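27 October 2022

Third day with the Vastar kit on trial. The quote from Palacios came in at 2,750 for the two arms, with the grippers as an extra at 813, and I have until January to decide.

Spent the morning on yellow cloth. I wanted something soft because the Fistgate demo was all boxes, and boxes tell me nothing about our work.

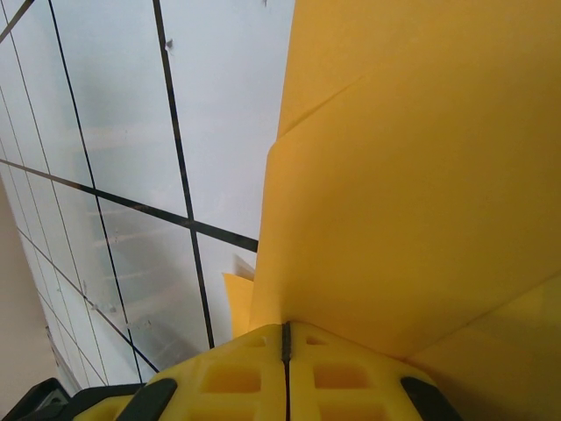

The manual is thin on grip force. It gives one page to it and sends you to a web form for the rest. I left the setting at 3 and moved on to the wrist view, where yellow fingers and yellow cloth are hard to tell apart on my small screen. Will ask if the fingers come in another color - gray would do.

Bolts on the base need a size of wrench I had to borrow. Wrote that down for the Rindgate order too.
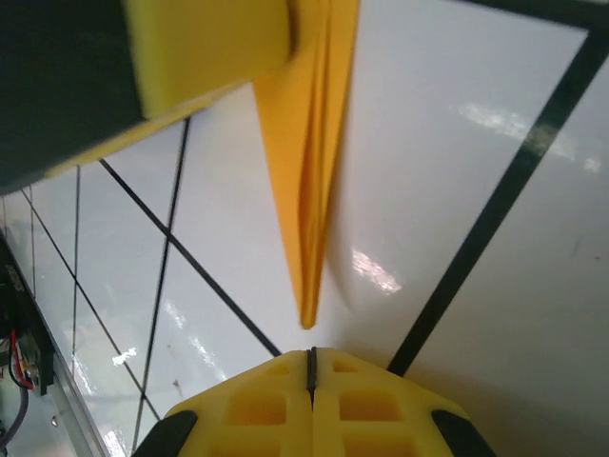
Last changed: 2 days ago

The white tile throws back a lot of light. Tomorrow I'll try with the overhead lamps off and a darker mat. Also need to call about the warranty - the sheet says parts only.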